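Skip to content
Print this page | E-mail this page

We use cookies to remember your settings and to count visits. By staying on this site you accept them.

Sterile Services Assistant (full time, two openings)

Benedetti Day Surgery is hiring two sterile services assistants for its instrument processing department. The department cleans, checks, packs and sterilizes reusable instruments for the operating rooms on the second floor and for the two outpatient clinics in the Paten building across the street.

You do not need experience in a hospital. Past hires have come from restaurant kitchens, dental offices, a print shop and a commercial laundry. We train on the job, and the first three months count as training at full pay.

What the work is

You will take in used trays from the operating rooms, sort them, and run them through the washers. On the clean side you will look over each instrument under a lighted magnifier, put sets together from a printed list, wrap them, and load the sterilizers. You will also keep the load records. We use a tracking program called Drekodix, and every tray is scanned in and scanned out. If a tray comes up short, you stop and report it to the shift lead before anything else is done with that set.

Assistants rotate between the wash side and the clean side every week. Case carts are restocked at the end of each shift. The pace depends on the surgery list, and late afternoons are usually the busiest.
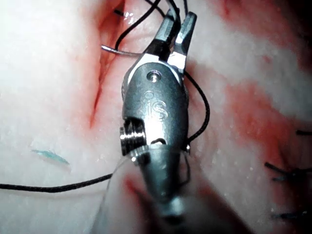
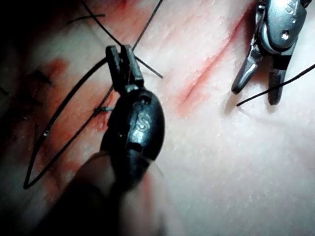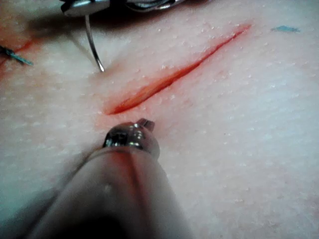 Instruments and suture over pale tissue-like surfaces (first and second), and a practice pad with a red-lined incision (third).

What we are looking for

A high school diploma or equivalent. Good close-up eyesight, with or without glasses. Able to stand for most of a shift and lift a loaded tray, which can weigh up to 25 pounds. You should be comfortable reading and following written steps in English, and willing to ask when a step is not clear. Basic computer use is enough for the tracking program.

Certification is not required when you start. You will be expected to sit for a technician exam within 18 months. We pay the exam fee once, and study time is built into the schedule during the second half of your first year.

You will need a background check and proof of hepatitis B vaccination, or a signed decline form, before your first day on the wash side.

Hours and pay

Day shift is 6:00 a.m. to 2:30 p.m. and evening shift is 1:00 p.m. to 9:30 p.m. One opening is on each shift. Tell us in your application which you want, or say that either will do. Each assistant works one weekend in five. There is no overnight work.

Pay starts at $17.40 an hour, with an evening differential of $1.50. Pay is reviewed after training and again every July. Health and dental coverage begins on the first of the month after you start. Scrubs are supplied and laundered. Shoes are your own, closed toe, no mesh, and there is a $400 allowance over two years to cover them.

Staff parking is in the Parkeo garage. Your permit is paid for, but the garage fills early, and evening staff should allow ten minutes to find a space on the upper levels. The 827 bus stops at the side entrance.

How to apply

Send a resume and a short letter to Ilze Jaunzems, department manager. One page for the letter is plenty. Please give the names of two people who have supervised you, at work or at school. Paper applications can be left at the front desk in an envelope marked "Sterile Services."

Applications close 10/1/20. Interviews last half an hour and are held with Ilze Jaunzems and the evening lead, Algirdas Mockus. Afterward you will be shown the department through the viewing window. Everyone who applies will get a reply.

Questions about the shifts should go to Algirdas Mockus. Questions about benefits should go to Vija Šimkus in personnel.

Last updated by Personnel, 3 weeks ago

Print this page | E-mail this page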